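We use cookies to keep this site running. By continuing to browse you accept our cookie notice.

Reading time: 5 min

# jastis-table

Recordings and code from the Jastis student robotics project, one-arm tabletop track. Maintained by Hrefna Frandsen. Course supervisor: Steinar Þorgeirsson.

Last updated: 2022-09-11

## Summary

The repository contains 118 teleoperated episodes of a single arm moving play food, cups and utensils on a kitchen-style tabletop. It was put together over one term by students in the automation elective at Lavano. The data was collected for teaching. It is small, it has known faults, and it should not be used to compare published methods.

Contents:

- `episodes/` - one folder per episode, with joint states, gripper state and video
- `tasks.csv` - task text, operator code, outcome
- `tools/` - scripts for replay, trimming and checking
- `baseline/` - the behavior cloning model used in the final assignment
- `notes/` - lab notes, lightly edited, some of them incomplete

## Setup

All episodes were recorded at the same white table. The arm is mounted at one side and carries a two-finger gripper. Operators moved it with a handheld controller from a standing position. The arm's speed limit was set below the factory value for the whole term, and episodes recorded before the limit was set have been removed.

Joint states are logged at 200 Hz. Video has a lower rate and is matched to the joint log by timestamp. The two clocks drift. `tools/align.py` corrects the drift with a linear fit, which is good enough for picking and placing and not good enough for anything that depends on contact timing.

Object positions were not fixed. Before each episode the operator placed the objects by hand, following a card drawn from the Gretent deck (see `notes/gretent.md`). A card gives a target object, a target location and a list of distractors. Distractors stay on the table for the whole episode and may be touched. An episode in which a distractor is pushed off the table is marked `void`.
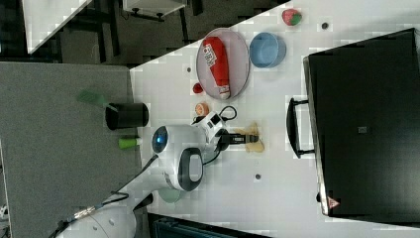 Soft objects were the hardest to log correctly. The gripper reports its opening width and a current reading, and neither one tells a firm grasp on something soft from a light contact with something rigid. For this reason the `grasped` field is filled in by a person watching the video. Two students labeled each episode separately and Hrefna settled the differences. Where she could not decide, the field is left blank - do not treat blank as false.

Round objects roll. If the object moved after release, the outcome is judged by where it came to rest.

## Task text

Each episode has one line of task text, written by the operator before recording. Spelling was corrected afterward, wording was not. The same object can therefore appear under several names. A mapping to common names is in `tools/names.json`, but it was written by hand and covers only the words we noticed.

Typical lines:

 put the strawberry in the bowl
 move the bottle off the plate
 pick up the spatula and put it back in the cup
 place the orange on the plate

## Outcome codes

`ok` - target object at target location, gripper open, arm clear of the object

`part` - target object moved but not at target location when time ran out

`drop` - object left the gripper before the target location and was not picked up again

`void` - rule broken, emergency stop pressed, or log incomplete

Void episodes are kept in the repository because the checking assignment uses them. There are 34. Filter them out before training.

## Running the baseline

 python tools/check.py episodes/
 python tools/align.py episodes/ --out aligned/
 python baseline/train.py --data aligned/ --skip-void
 python baseline/replay.py --episode <id> --dry-run

Run `replay.py` with `--dry-run` first. Without the flag it sends commands to the arm. The script does not check the table for obstacles, and the recorded path may pass through whatever has been placed there since.

The baseline predicts joint targets from one image and the current joint state. It has no memory of earlier images. Groups that added a short history found that the arm paused less before grasping, though none of them ran enough trials to put a number on it. Their branches are listed in `notes/branches.md`.

## Known problems

- Episode folders from the first lab session use the old field name `grip_w`. The loader accepts both names.
- Gripper current is clipped in version 2 of the logger. Values at the upper limit should be read as "at or above."
- Lighting was not controlled. Sessions near the windows are brighter, and the baseline is sensitive to this.
- Most operators were right-handed and tended to approach from the same direction. We did not balance for it.
- The Yokoyama calibration script in `tools/old/` is kept for reference only. It writes to the wrong config path on a clean install.

## Use in class

Students may use the data for any coursework. Reports should state which episodes were used and whether blank `grasped` fields were dropped or filled. Steinar will return reports that leave this out.

New recordings go in a separate branch and are merged after `check.py` passes without warnings. The next merge is planned for October. Field names are frozen until then, so open an issue before adding a column.

Subscribe to the Jastis newsletter for release notes.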